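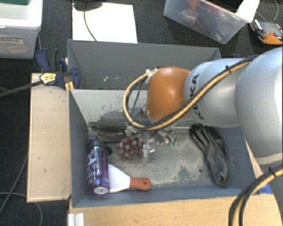
A KUKA arm with yellow and black cabling over two gray bins.

PORKEO RECORDS TO REISSUE THE ONLY TONBY ALBUM ON VINYL

Remastered from the original tapes, with 2 unheard songs and a pressing of 494 numbered copies

FOR IMMEDIATE RELEASE

Porkeo Records is very happy to announce that the only full-length album by the punk band Tonby, "Flanuteo," will be back on vinyl this October, after a long stretch in which the only way to hear it was to know somebody who owned one and was kind enough to make you a tape.

Tonby were together for a short while and played mostly in youth clubs, back rooms and one memorable bus garage. They recorded "Flanuteo" over a single long weekend, with borrowed amplifiers and a drum kit that had to be returned by Monday lunchtime. It is a loud, friendly, rather hurried record, full of shouted choruses that you will be singing along to by the second time they come around, and we have loved it for longer than we care to admit!

The new edition was cut from the original tapes, which had spent years in a dry cupboard at the band's old rehearsal room and were in far better shape than any of us dared hope. We have left the sound rough where it was rough. The bass is easier to hear now, particularly on side two, and the count-in before "Kazlauskienė" – trimmed off the first pressing to save a few seconds – is back where it belongs.

"Kazlauskienė" will be the song most people know, if they know any. It is named for the landlady in the second verse, who bangs on the ceiling with a broom until the band gives up and goes home. It leads off the reissue campaign as a download in September, together with one of the two unheard songs, a slow number (slow for Tonby, anyway) that was left off the album when the tape ran out.

The record runs 40 minutes and comes in a heavy card sleeve with the original artwork, a lyric sheet in the band's own handwriting and a fold-out poster made up of old gig flyers. The pressing is on black vinyl only. A CD edition of 2485 copies will follow in November for those who have given up their turntables, and it has the same track list and a smaller version of the poster.

Pre-orders open in August through the Porkeo mail-order list and at independent record stores. Anyone who still has an original copy with the misprinted label is warmly invited to get in touch, as we are putting together a short booklet on the band and would dearly like to borrow one for a day or two.

Review copies and cover art in print quality are available to magazines, fanzines and radio shows on request. Please tell us whether you would like vinyl or a download – we have only a small number of promotional LPs to send out.

About Porkeo Records
Porkeo is a small label releasing punk, Oi! and garage records, old and new, along with the occasional cassette.

Press contact: Porkeo Records, Press Office

ENDS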